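Can a machine put the kitchen things away yet? Punora says it is getting closer

February 2020

Anyone who has ever emptied a dish rack while half asleep knows that it takes almost no thought at all, which may be why so many of us assume that a machine should have been doing it for us years ago. The small team at Punora would like that too, and they were kind enough to spend a long morning explaining why it is taking a while.

The company works out of two rooms above a tile shop in Jerkutum, and one of those rooms is given over almost completely to chores. Folding, wiping, sorting flatware, picking things up and standing them in a holder where they belong. Iqra Kiani, who leads the work, told us she chose the chores by going home and writing down everything she put off on a rainy evening in July.

"People send us ideas all the time, and they are nearly always big ones," she said, laughing. "Cook the dinner, mind the baby. I write back and say, please, let us get good at spoons first!"

Thin, round things have turned out to be among the most stubborn. A mug has a handle and a fair amount of body to it, but a slim wooden stick rolls when it is nudged and turns in the fingers once it is lifted, and on a soft cloth it can sink into a fold so that there is hardly anything to take hold of. Then it has to be stood upright among others of its kind without knocking them about.

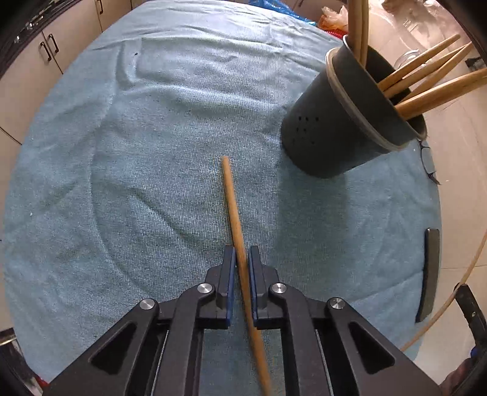
A wooden dowel between the gripper's fingers over a pale blue towel, with more sticks standing in the holder at right.

Rizwan Jatoi, who looks after the testing, keeps a notebook of how it all goes, and he was good enough to read us a page. In the latest round the arm was given 200 tries at lifting a single stick from a towel and placing it in a holder. It managed nearly 200 of the lifts, which pleased everyone, but the placing was another story, and he would rather not put a number on that until the next round is finished. One try took 11 minutes from start to finish, and he let it run to the end out of curiosity (and, he admitted, a certain fondness).

Shop floors may see the benefit before kitchens do. Hilura, the housewares store across the street, has offered Punora a corner of its stockroom after closing time, where the arm will be asked to refill bins of wooden spoons and skewers. Orla Doherty, the store's manager, has been restocking those same bins for nine years and is in no hurry to hand them over, though she said she would be glad of the help in the weeks before the holidays, when her knees begin to complain.

As for when any of us might buy such a thing for the house, Kiani would not be drawn, however nicely we asked. The stockroom trial is due to begin in the spring and will run in the evenings only, and Doherty has asked that the glassware be kept on the other side of the room.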